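# Bowls first, everything else later: a morning with Kyriaki Stergiou

I'd been in Kyriaki Stergiou's house in Bikville for maybe a minute before she handed me a bowl and told me to put my keys in it. 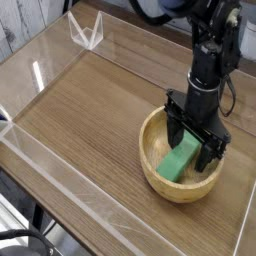 "Everybody thinks tidying starts with shelves," she said, already filling the kettle. "I start with a bowl. You can buy shelves once you know what you own!"

Kyriaki has been helping people sort out their homes for 14 years, first as a favour to neighbours and now under the name Weltura, which she admits she picked because it was short and the web address was free. She doesn't have an office. She has a kitchen bench, a very old diary, and a cupboard of wooden bowls that I'm not too proud to say I coveted from the moment she opened it.

I asked her why wood, when you can get a plastic tub for a couple of dollars pretty much anywhere.

"I like the sound," she said. "Drop something in a plastic tub and it clatters. Drop it in wood and it's a sort of knock. My kids used to put their blocks away just to hear it." She laughed. "Well, one of them did. The other one ate off the floor until he was nine."

The blocks still get a workout, by the way. When she runs a session with little ones she tips a pile of coloured blocks out on a table and gives each kid a bowl, and the only rule is one thing at a time. I wondered if that wasn't painfully slow.

"It is slow! Parents can't stand it. They want to scoop the lot up with their arms. But if you scoop, you've learned nothing about what's there – and then it's a bowl of mess and you're back where you started."

She does the same with grown-ups, minus the blocks. You clear one flat surface (a dining table is best, a bed will do) and set a bowl on it, a bit off to one side so you've still got room to work. Then you pick things up singly and decide. Whatever belongs in that room goes in the bowl. Whatever doesn't goes on the floor behind you, where you'll trip over it and be forced to deal with it.

"On the floor?" I said. I'd expected labelled boxes.

"On the floor. If I give people a box marked 'other rooms', the box lives in the hall until Christmas."

Her trickiest job was back in May, a one-bedroom flat belonging to Jocelyn Cabrera, who sells buttons and sewing bits online and was happy for me to use her name. Jocelyn had 80 jars on the go and no clear spot to eat breakfast. I rang her afterwards to get her side of it.

"I cried over a zip," Jocelyn told me cheerfully. "Kyriaki just stood there and waited. Then she asked what colour it was, and I said green, and she said, well, put it with the greens. So I did, and I was fine."

They got through almost 2,000 buttons in 3 visits. Jocelyn kept most of them, which surprised me, but Kyriaki doesn't much care how much people throw out. She gets quite fired up on the topic. There's a style of tidying where you're meant to end up with a white room and one spoon, and she thinks it makes people miserable.

"If you love your buttons, keep your buttons. I only want you to be able to find the red ones."

We got onto shopping then, as I was hoping for a tip or two. She buys most of her bowls second-hand and looks for a smooth inside and a base that sits flat. Wobbly ones go back on the shelf. Pale timber is her favourite, mainly for small dark things like screws and hair ties that vanish in a darker bowl. She wipes them with a barely damp cloth, dries them straight away and rubs in a little oil when they start looking thirsty. No dishwasher, ever. She said that twice, looking straight at me. I have no idea how she knew.

For anything with a lid she goes to Xenos, a shop a couple of streets over, and she's had good luck with the stackable trays from Venditz, though she reckons the large size is too deep for a normal drawer and you should measure yours before you leave the house.

I stayed far longer than I'd planned. We drank the whole pot, she showed me her string drawer (neater than my entire home), and I asked what I should tackle first when I got back.

"What's on your table now?"

I listed it: mail, a torch, two tape measures, somebody's recorder, a mandarin.

"Eat the mandarin," she said, "and start with the tape measures."

Kyriaki takes bookings in Bikville and the towns close by, mornings only.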